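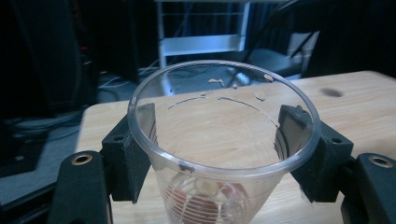
Keeping your crypto wallet backup safe at home

I got my first coins on a Monday night and spent the next evening hunting for somewhere to put the piece of paper with my recovery words on it. I love this stuff, and I think everyone who holds even a little should spend an hour at the kitchen table getting it right. It's kind of fun!

Write the words in pencil. Ink from a cheap pen can run if the paper gets damp, and pencil just sits there. Number every word as you go, print in capitals, then read the list back against the wallet screen out loud. My wallet is a Todeo and it lets you do a practice restore before you send anything to it. Do that first, with nothing in it.

Make 2 copies and keep them in different buildings. Mine are in my desk and at my sister's place over in Trornley, inside a sealed envelope with my signature across the flap.

No photos of the words. Phones love to copy pictures up to the cloud, and then your words are sitting on a server somewhere. Same goes for the home printer if it's on the network – a lot of them remember jobs.

If you have a bit of a workshop, try stamping the words into metal. I used a stainless plate and a set of letter punches, and it's so satisfying. Some things I picked up:

Tape the plate down on something solid. A vise block or an old anvil is great, a kitchen counter is not.
One firm hit per letter. Second hits make ghosts.
Four letters per word is plenty if your wallet uses the standard English list, where the first four always tell you which word it is.
Wear eye protection and ear plugs.
Practice on scrap first. My first S was upside down.

Wálter Cuadros wrote in to say he rubs black paint into the letters and wipes off the extra, so they're easy to read under a dim bulb. Tried it in June, works beautifully.

Skip the kitchen drawer by the stove. Skip the freezer too (I know, everybody's uncle does it), as the paper gets soggy in the thaw. A small fire box bolted to a closet floor is good. I paid about 100 dollars for mine and threw in a couple of those little drying packets from a shoe box.

Last one – put a reminder on the wall calendar to check your copies once a year. Open, read, reseal, done. And tell one person you trust that the envelope exists, even if you don't tell them what's inside.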